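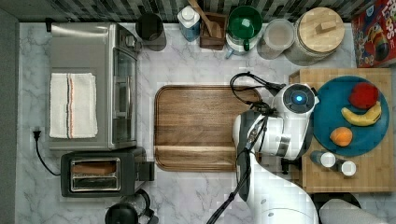
KITCHEN > COUNTERTOP > TOASTER OVENS

Drirnero Toaster Oven: 11 weeks in

By Lovely Malabanan
June 17, 2018

I did not want a toaster oven. I already had a two-slot toaster, a full-size oven, and a counter with no room to spare. Then my sister moved and left me her Drirnero, nearly new, and I agreed to try it before giving it away. It arrived in April and it's still on the counter, so make of that what you will. I'm still not sold.

The size is my main complaint. Every listing I looked at calls this model compact. On my counter it's the biggest thing by a long way, and the canister, the dish soap, the spoon caddy and the pitcher have all ended up in a line against the backsplash to make space. My good wooden tray used to live upright behind the toaster and now it lies flat in the middle, which means I move it every time I want to cook. I have the oven turned so the glass door faces the center of the counter. That's the only way I can get the door open without hitting something. Measure before you buy, and measure with the door down.

Heating is fine. The dial goes up in big jumps and the markings between them are a guess. I put a cheap oven thermometer inside and it ran hot at the low settings and close to correct at the high ones. Frozen fries came out better than they do in the big oven, I'll give it that. Leftover pizza too. A tray of cookies browned at the back and stayed pale at the front, and turning the pan halfway through fixed most of it but let a lot of heat out.

Now toast. The manual makes a big deal of the toast setting, and I think it's the weakest thing the oven does. It takes much longer than my plain black toaster and the bottom side comes out striped from the rack while the top is barely colored. I've tried both rack positions. I've tried preheating. The old toaster stays plugged in right next to it and still gets used every morning, so anyone hoping to swap two appliances for one should think hard about how much toast they eat.

The outside is brushed silver and it shows every fingerprint. A damp cloth takes them off and they're back by dinner. The top gets hot enough that I wouldn't store anything there while it's running. I do keep a folded dish towel on it between uses (white, thin red and black stripes, from the Domine outlet) and I have to remember to take it off first. I forgot once, caught it in the first minute, and moved it in a hurry.

Crumbs are handled better than I expected. The tray slides out from the front and goes in the sink. Cereal dust gets everywhere in this house and even that wipes out.

I also borrowed a Fajardo from a neighbor for 2 days to compare. It made better toast, had a louder timer, and the door felt flimsy. Neither one is worth what they ask at full price, in my opinion. If you find the Drirnero secondhand and you reheat a lot of small meals, fine. If you have a working oven and a working toaster, I can't see the case for it.

Good: fries, pizza, crumb tray
Bad: toast, vague dial, fingerprints, takes up half a counter
Would I buy it again: I didn't buy it the first time, and no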